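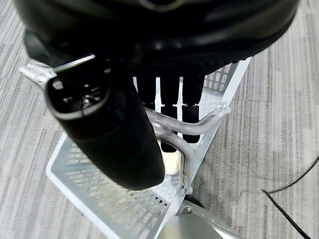

Després Carry Basket

Gudach's best-loved basket is back in stock, and we couldn't be happier! The Després is a simple, pale plastic basket with a handle you can grab in a hurry, and it has become one of those things people buy for one room and end up using in all of them. Toys off the living room carpet, clean towels on their way upstairs, a pile of library books by the front door — it takes whatever you drop in it.

Fitzgerald Escobedo, our buyer for storage, has had two at home since July. One lives by the sofa and the other goes out to the garden and comes back full of tomatoes (rinse it under the tap and it's ready for indoor jobs again).

It's light enough for kids to carry to their rooms, and it sits flat on carpet, tile or wood. Load it up to 70 percent full if you're taking the stairs, so you can still see your feet.

Good to know
Material: plastic, free of added scent
Care: warm water and dish soap, no dishwasher
Handle: attached, no tools needed
Sold singly or in a set of 3
Returns: 100 days, used or unused

Goes well with
Bitico drawer trays, for the small stuff that sinks to the bottom
Stevisus clip-on labels, which fit over the rim

Sets ship in one box, with the baskets stacked inside each other. Single baskets can also be picked up at the store — just choose pickup when you check out.

Page updated 2025-12-02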